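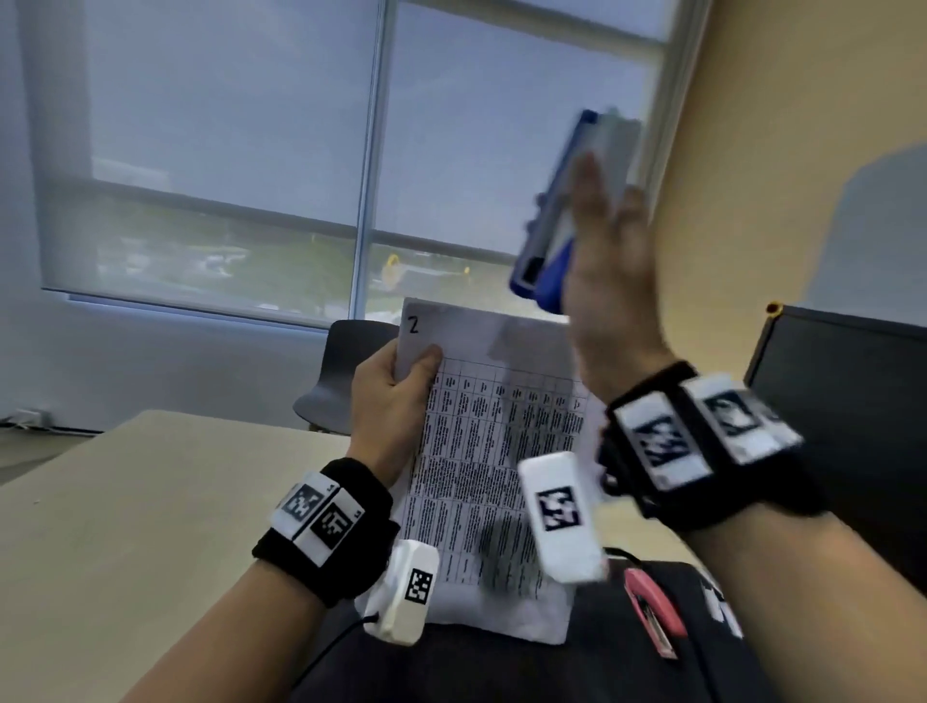
The rule about loaded staplers

Version 2 of the hand-task recording guidelines went out in August, and the most argued-over sentence in it concerns staplers. It reads: "The stapler must be loaded before the take begins." That took three drafts. The first draft said "should," and we all know what happens to a "should" at four in the afternoon.

For anyone who records at Solley or at the Zarnel site and hasn't opened the file yet, these are the parts that changed.

Markers come first. Every marker on the wrists and fingers gets checked for flatness and dirt before you sit down. Coffee counts as dirt. A marker with a bent corner gets replaced, and the old one goes in the trash, not back in the drawer where somebody will find it in a month and be delighted. Wrist straps should be snug enough that the modules don't slide when you turn your palm over. If your fingers tingle, you have overdone it, and the guidelines now say so in writing.

Cables get their own paragraph. Leave enough slack to raise each hand above your head, then check that the slack doesn't cross the work area. Ridel's old checklist had this as one item, "cables OK," which was ticked in every one of the 653 takes we went back through. Eighty-four of those had a cable lying across the object being handled. The new form asks two separate questions and has no box marked OK.

Paper tasks: use printed sheets, and use dull ones. Test tables, dummy inventory, anything made up for the purpose. No real invoices, no staff lists, no letters from the dentist. It doesn't matter that the print is too small to read. Cameras get better and files stick around. Sheets with staples already in them are fine for removal tasks and banned from stapling tasks, where they have jammed more equipment than the rest of our mistakes combined.

Shades go down before the first take and stay down until the last one. Sunlight moving across a marker does odd things to the tracking, and the people who like a view have been heard and outvoted.

Failed staples stay in. This is the one that will hurt. If the staple bends, misses, or goes through only the top few pages, finish the motion, log it as a failure and carry on. A set of 100 perfect staplings teaches a robot that stapling is easy, and it will be very surprised later. Don't redo the take and quietly delete the bad one – the take numbers are sequential and the gap shows.

Dreßler has asked whether left-handed operators should follow the same hand assignments as everyone else. No. Work the way you normally work and note it on the form. The old wording told people to "use the dominant (right) hand," and has been removed with our apologies to anyone who tried.

Still open: how long a break between sets should be, and whether scissors need their own section or can share with box cutters. Comments on both go in the shared file, under the heading and not in the margin, where the last round of comments is still sitting unread.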